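3.2 Surface type and the placement of decorative objects

The second part of the study concerned what households and small offices keep on surfaces that have no assigned function. We use the term open surface for any horizontal plane between 60 and 110 cm high that is neither a work surface in regular use nor a shelf. Side tables, the free end of a dining table, reception counters and window ledges were all coded as open surfaces. Desks with a monitor were excluded, as were kitchen counters within arm's reach of a stove or sink.

Across the Jirkberg and Altard sites, 551 open surfaces were recorded. Each was visited twice, once in the morning before 10 a.m. and once after 4 p.m., and every item larger than a matchbox was entered with its category, orientation and distance to the nearest edge. The full inventory holds 2,008 items. Items found at both visits in the same position, within a tolerance of 5 cm, were coded as resident. Items that had moved, arrived or left were coded as transient. The distinction follows the pilot work at Vivton, where a single daily visit had led coders to treat drinks containers and rolls of tape as part of the decoration.

Category assignment was made from a closed list. Framed prints, artificial plants, vases and candles were grouped as decorative. Bottles, cups, chargers, keys and small tools were grouped as incidental. A residual category was kept for items whose use could not be settled by looking at them from standing height. Round dark objects of small diameter were the most common entry in this residual group; small speakers, rolls of tape and lidded tins proved hard to tell apart without handling, and coders were instructed not to handle anything during the inventory visits.

Framed prints need a separate note. A print intended for a wall or an easel back is often found lying flat, and in this state it behaves less like decoration than like a tray or a sheet of paper. It takes up a large share of the surface, it is pushed toward the edge when space is wanted, and other items are set down next to it but seldom on it. We therefore coded frames by posture (flat, leaning, standing) and, for flat frames, by overhang, defined as any part of the frame projecting beyond the rim of the surface. Figure 4 shows a flat frame with partial overhang on an oval table, code F-O in the tables that follow. 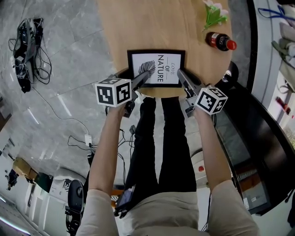 Figure 4. Black frame with a leaf or feather print and the text "LOVE OF NATURE", held at its left and right sides near the table edge. Cola bottle on its side and artificial flowers farther up the surface.

Overhang was more frequent on tables with curved rims than on rectangular ones. On a rectangular table, a frame set down near the edge tends to be aligned with it, and the straight rim gives a visible reference against which a projecting corner is noticed. A curved rim gives no such reference. A frame may be well supported along the middle of its near side while both corners project, or the reverse, depending on the local curvature. Coders recorded the greatest projection only, so the present data cannot separate these cases.

Three placement rules accounted for most of the resident decorative items. Tall items, including artificial flowers, were placed at the side of the surface farthest from the usual standing position. Flat items were placed at the near side. Items with printed text were turned toward the standing position in leaning and standing postures, but this held only weakly for flat frames, where text could run in any direction. Flat frames were usually handled from two opposite sides, and the orientation that made this easy was often retained after the frame was set down.

Incidental items followed none of these rules. Bottles were found upright in most cases, but bottles lying on their sides occurred on 11 surfaces, all of them tables. Counters had none. We considered whether the glossy finish of many counters discouraged laying bottles down, but finish was recorded only for the Altard site and the sample is too small to test this.

A further 200 surfaces were coded by a second coder working from overhead photographs alone, in order to estimate what is lost when the site visit is omitted. Agreement on category was high for frames and flowers and lower for the residual group. Agreement on overhang was lower than expected. From directly above, the rim of the surface is hidden by anything that projects past it, and the coder must infer its course from the visible parts on either side. On straight rims this is trivial. On oval and round tables it introduced an error of almost 2 cm, enough to move a frame between the first two overhang classes. For this reason the overhang values in Table 5 are taken from site visits only, and the photographs are used solely for category and layout.

The coding sheet was adapted from the one distributed with the Ding storage survey, with the posture and overhang fields added and the material field shortened to five entries (wood, glass, metal, stone, other). Laminates were entered under the material they imitated. This overstates the share of wood in both sites, and the material comparisons in Section 3.3 should be read accordingly.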